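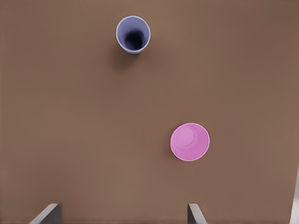 27/02/2018. Cuaderno del taller, martes por la tarde. ¡Por fin tenemos datos del bote del balón sobre el césped nuevo del Lokaris! Llevaba semanas detrás de esto y la sesión salió redonda. Para las comparaciones dejamos caer el balón siempre desde la misma altura, en 11 puntos del campo, y apuntamos la altura del primer bote. Alcides insiste en que el área norte responde distinto, y a mí también me lo parece cuando veo los despejes del portero. Eso explicaría por qué el pase largo a la espalda del lateral nos está costando tanto.

Primer bote, media de los 11 puntos: 63 cm. El punto de penalti del área norte queda por debajo de la media, el círculo central por encima. Falta repetir las bandas, que el viento molestaba bastante y no me fío.

Presión de los balones: revisados todos antes de salir. Los Hasico aguantan muy bien, los viejos pierden aire de un día para otro. He separado dos para cambiarles la válvula.

Despina Christodoulou trajo su hoja con los pases del partido contra el Futden. 657 en total entre los dos equipos, contados a mano del vídeo (¡qué paciencia!). Quiere llegar a 1000 pases anotados antes de sacar ninguna conclusión sobre la salida de balón, y me parece bien. De momento lo que más me gusta es su columna de «pase con control previo / pase al primer toque» – en la segunda parte se ve un cambio clarísimo a favor del primer toque.

Ojo con la hoja: las filas del descuento están duplicadas. Despina lo corrige mañana.

Pendiente:
Repetir bandas sin viento.
Pedir a Alcides la cinta larga, la corta no llega al segundo palo.
Probar lo mismo en el campo del Lūse, que es de hierba natural y en agosto estaba durísimo. Tengo unas ganas enormes de ver esa comparación.
Válvulas.

Nota de última hora: Alcides ha vuelto a botar en el área norte con un Hasico recién inflado y le sale otra vez bajo. Mañana levantamos una esquina de la moqueta – si nos dejan – y miramos el relleno.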